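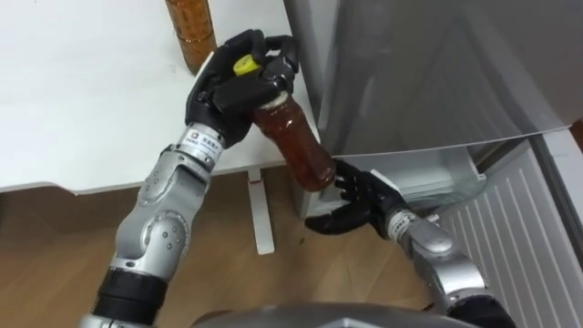
搜索 请输入关键词 全部栏目

两只手，一瓶饮料，一扇冰箱门

最后更新：6月

先交代结论，省得有人翻到最后：如果只让我留下一套末端，我会留下那双多指灵巧手，然后每天骂它几次，再每天夸它几次。这句话在第一天下午我是绝对说不出口的，那时候我满脑子都是两指夹爪，又快又稳，干脆得让人想鼓掌。

事情的起点是Gemport。他们在园区里辟出一块厨房样的测试区，有桌子，有冰箱，地上铺的是木地板，外来的团队可以带着自己的手、自己的控制器进来，装到同一台双臂机器人上跑同一组任务。这种安排在厂商发布会上是看不到的。发布会上每家都有自己的台子、自己的道具和自己的灯，想横着比一比，只能靠猜。到了Gemport，冰箱就是那台冰箱，瓶子就是那一批瓶子，谁也别挑。

我在那里前前后后待了一个多星期，跟着把三样东西轮着试：Stasari的多指手，Adach的两指平行夹爪，还有Noiphan的双臂控制器。控制器本来不在我的计划里，后来它占了这篇稿子很大一块，原因后面会讲到。

一、为什么要跟一瓶饮料过不去

外行看机器人，爱看叠衣服、打鸡蛋。测试工程师看机器人，爱看拿瓶子。塑料瓶这东西太坏了：表面光滑，壁又薄，捏重了会瘪，捏轻了会往下滑；里面的液体还会晃，手臂一停，液体不停，手腕上的力就跟着来回摆。再加一条，从冰箱里取出来的瓶子过一会儿外壁会结一层水汽，摩擦一下子就变了。同一个瓶子，早上十点和十点一刻，脾气可以完全不同。

形状也很烦人。很多碳酸饮料瓶的瓶底是花瓣状的，凸一块凹一块，从底下托的时候，接触点落在哪里全看运气。瓶颈倒是好抓，有瓶盖下面那一圈可以挂住，可是抓住瓶颈之后，整瓶的重心在下面，吊着，一转手腕就成了钟摆。

Gemport的任务单里有一项我特别喜欢，叫“斜递”：一只手抓着瓶子上部，把瓶身放斜，另一只手从瓶底一侧接过去，然后换手，再送进冰箱门里或者放回桌上。人做这个动作连想都不用想，边打电话边就做完了。机器人做这个动作，要同时回答一串问题：左手什么时候松？右手什么时候算接稳？两只手都握着瓶子的那一小会儿，谁听谁的？

我第一次站在旁边看斜递，呼吸都放轻了，像在看别人拆钟表。

二、两指夹爪：快得不讲道理

先上场的是Adach的两指夹爪。装机过程就让人有好感，螺丝拧好，线插上，标定走一遍，一杯咖啡还没凉就能跑任务了。它的手指是两片可以换的软垫，开合有行程反馈，也有一路夹持力的估算，文档写得清清楚楚，连示例程序的注释都像是给人看的。

桌上抓立着的瓶子，它几乎是碾压式的表现。对准，下去，合拢，抬起，一气呵成。我们让它从桌子的一头搬到另一头，瓶子换了好几种，粗的细的，带棱的，带横纹的，它统统一个姿势拿下。说实在的，如果你的生产线上只有立着的瓶子，看到这里就可以合上杂志去下单了，真的没必要折腾别的！

麻烦从冰箱开始。冰箱门打开以后，门板占掉手臂的一大块活动空间，门上的搁架又是透明的，夹爪连同手腕要绕着进去，可供选择的接近方向一下少了很多。两指夹爪对接近方向又特别挑剔：两片手指得从瓶子两边进去，瓶子紧挨着隔壁的瓶子时，手指就没地方插。我们试过先用指尖把旁边的瓶子拨开，能成，就是看着很像在超市里翻生产日期的人。

斜递就更吃力了。两个平面夹一个圆柱，握持本身是牢的，绕着两个接触面连线那个轴却管不住，瓶子一斜，里面的液体往一头跑，瓶身就自己慢慢转下去。加大夹持力可以压住，代价是瓶壁瘪进去，瘪进去以后接触形状又变了，下一步更难算。测试区的工程师后来给软垫换成带V形槽的，转动明显好了，可V形槽抓扁的东西又差一些。这就是两指夹爪的脾气，你总能给它找到一副合适的手指，每样东西一副。

三、多指手：它会“垫一下”

换成Stasari的手，装机花了整整一个下午。线多，标定项目多，每根手指都要单独走零位，有一根手指的零位怎么都对不上，最后发现是转接法兰转了一个孔位，怪不到手头上。到傍晚它终于能对着空气握拳、张开、再握拳，我们围着它看了好一阵子，谁也没提回家。

手是黑色的，一节一节的指节，表面略带点光泽，装在银灰色的手臂上，好看是真好看。当然好看不能算分。

算分的是这样一个瞬间：抓瓶颈。两指夹爪抓瓶颈是“夹”，多指手抓瓶颈是“拢”，几根手指绕过瓶颈和瓶肩，拇指从另一侧压过来，瓶子在手里有了好几个落点。把瓶身放斜，它不转。手腕晃一下，它跟着晃，可还是在手里待着。我当时的笔记只有一行字，字写得很大：它会垫一下！意思是有一根手指没夹住什么，就在旁边垫着，瓶子往那边一歪，正好靠上去。这根手指在抓取规划里几乎没有贡献，在真实的瓶子面前价值连城。

接的那一侧更有意思。接瓶子的手先张开，手指伸展着，等在瓶底旁边，这个姿势对误差相当宽容。瓶底早到一点，晚到一点，偏左一点，总有手指能先碰到。两指夹爪来接，就得算得很准，开口只有那么宽，瓶底要是没进到两片手指中间，那就是直接撞上去。我们故意给瓶子的位置估计加了偏差，一点一点往上加，两指夹爪先撑不住，多指手又往后多扛了好几档。

不过也别把它捧上天。它慢，合拢一次要等手指一根根就位，跑重复搬运的时候，站在旁边的人会不由自主地替它使劲。它也娇气，指尖沾了水汽以后，触觉读数会飘，得停下来擦一擦再归零。还有一次它握得特别漂亮，松手的时候小指慢了半拍，把瓶子带歪了，桌上一阵乱响。后来在松手的流程里加了一个先张开小指的步骤，这个问题就很少再冒出来。

四、最抢戏的是控制器

前面说了，Noiphan的控制器本来不在计划里。我们头两天用的是测试区原有的那一套，两条手臂各有各的控制回路，靠上层程序协调。单臂任务跑得好好的，一到换手就露馅：两只手都握住瓶子的时候，两条手臂各自坚持自己的目标位置，只要差那么几毫米，力就全压到瓶子身上。塑料瓶会发出那种“咔啦咔啦”的声音，听得人牙酸。

Noiphan的做法是把两条手臂和中间的物体当成一个整体来算。两只手都接触上以后，它分出两种力，一种用来搬动瓶子，一种是两只手互相挤压的内力，后一种可以单独设上限。听起来是教科书里的老内容，难在要算得快，还要能看懂“接触上了没有”这件事。它的判断既用手腕的力，也用手指的电流，两边对不上的时候宁可多等一会儿。

换上去的第一次斜递，瓶子一点声音都没有。

我不太会形容那个安静。前两天大家已经习惯了换手时那一串咔啦声，像习惯了楼上邻居的拖鞋，突然没有了，屋里几个人同时抬起头。然后又跑了一次，还是安静。再跑一次，有人开始笑。

更妙的是，它让两指夹爪也变好了。原来我们以为两指夹爪斜递不行，是手的问题，换了控制器才看出来，里面有相当一部分是两条手臂在较劲，把瓶子硬生生拧转了。Adach的夹爪在Noiphan控制器下重跑斜递，成绩往前蹿了一大截，虽然还是排在多指手后面，差距已经没有第一天那么难看。这件事给我的教训很实在：比手之前，先确认你比的是手。

它的缺点也得写上。参数界面做得像飞机驾驶舱，内力上限、接触阈值、等待时间全挤在一页里，同一个参数在两个菜单里各有一个名字。我们有半天时间都在改一个值，改来改去没反应，后来才明白改的是另一个菜单里的影子。希望下一版能把这一页拆开。

五、头上的眼睛，腕上的眼睛

相机这一块，我们比了头部相机和腕部相机。头部相机从上往下看，两条手臂、桌子、冰箱门都能装进画面，做整体判断非常舒服，换手的时候尤其好用，两只手的相对位置一眼就看得清。它怕遮挡。手一旦握住瓶颈，瓶盖被手指挡掉一大半，瓶子的朝向就只能靠露出来的瓶身去推。遇上深色饮料还好，瓶身的轮廓清楚；遇上透明的水，瓶子后面再有一块透明搁架，算法就开始犯迷糊，把搁架的反光当成瓶沿。

腕部相机看得近，抓取前最后那一小段路靠它修正，效果立竿见影。可是手一合上，它眼前就只剩下瓶子了，满屏都是饮料的颜色，什么信息都没有。在冰箱里它还会被门板的反光晃到，曝光忽上忽下。

最后跑得最顺的组合并不复杂：远处听头部相机的，临近时听腕部相机的，握住以后两个都少听一点，多听手指的。切换的时机比相机本身的分辨率影响大得多。我们把头部相机的分辨率降了一档，斜递的成绩几乎没动；把切换时机往后推了一点点，接瓶子的手立刻开始犹豫，在瓶底下面一探一探的，像在试洗澡水。

六、数字和数字背后的事

整个测试期间，几套组合加在一起，记录下来的有效抓取是3,800次，其中斜递2,000次，剩下的是桌面搬运和冰箱取放。多指手这边还单独跑了一轮连续测试，72小时，中间只为擦指尖和归零停下来，不换零件。跑完之后拆开看腱绳的磨损，食指那一根最明显，颜色都变了，张力还在允许范围里。Stasari给这组腱绳定的更换间隔是3,000次完整握合，我们照着这个数换的，换下来的那一组我讨了一根做书签，现在就夹在笔记本里。

这些数字我犹豫过要不要放得更细。测试区给了我一张很大的表，每种瓶子、每种装液量、每种相机设置都有一格成功率。可是表里有些格子只跑了很少的次数，摆出来很像那么回事，拿去做决定就危险了。所以我只讲趋势里站得住的部分。

装液量这一项值得多说几句。满瓶和空瓶都不难，最难的是半瓶。满瓶重，但里面没什么空间可晃；空瓶轻，随便怎么拿都行。半瓶的液体有地方跑，瓶身放斜的时候重心一路往低处走，走到一半手臂停住，它还要荡回来。两指夹爪的失误大多集中在这一段。多指手靠那几根垫着的手指吃掉了一部分晃动，Noiphan的控制器又在手臂减速时把加速度曲线磨圆了，两样叠在一起，半瓶的成绩几乎追上满瓶。

还有一个小发现，大家事先都没料到：瓶盖的颜色会影响成绩。鲜艳的瓶盖，比如亮黄色，即使被手指遮掉大半，只要还露出一小块，头部相机就能拿它当锚点，瓶子的朝向估得稳稳的。换成白盖子，背景里又是白桌面，估计值就开始抖。这跟手没有半点关系，可在总成绩上看得出来。往后谁要是跟你晒斜递成功率，记得问一句用的什么瓶盖。

七、那么，到底怎么选

要是任务清单里都是规整的东西，摆得也规整，两指夹爪加一副合适的指垫，今天仍然是最痛快的答案。Adach这一款我会毫不犹豫地推荐给做分拣的朋友，装得快，坏了也好修，指垫磨平了，拧两颗螺丝就换好。

要是机器人得进厨房，跟人共用一台冰箱，里面的东西今天这么放明天那么放，多指手就开始显出道理来了。它解决的很多问题在规划阶段根本看不见，要等瓶子真的歪过去，才看到有一根手指早就在那里。

预算有限，只能升级一样，我的意见可能会让卖手的人不太高兴：先看控制器。双臂任务里，两条手臂能不能好好商量，决定了手的本事能用出来几成。我们手上那副两指夹爪，硬件一个零件没换，换了个脑子就像换了个人。

至于单臂任务，上面这段话可以忽略，Noiphan那套东西在单臂上优势很小，参数页还是一样挤。

离开Gemport前的最后一个下午，测试区把难度往上调了一档：冰箱门只开一半，瓶子放在靠里的位置，取出来以后还要在门边换一次手，再放到桌上。多指手配Noiphan跑了一串，有成有败，败的几次大多是手背蹭到了门板。两指夹爪反而有一次极其漂亮的表现，它体积小，侧着身子就溜进去了，出来的时候连搁架都没碰。屋里响起掌声，给的是Adach。

所以下一轮测试的题目已经有了：一边装多指手，一边装两指夹爪，左右不对称，让它们各干各擅长的。测试区的人说转接法兰已经在加工，这一回法兰上会刻一道线，免得再装错孔位。

我已经把书签那根腱绳挪到了笔记本的空白页上，等着接着往下记。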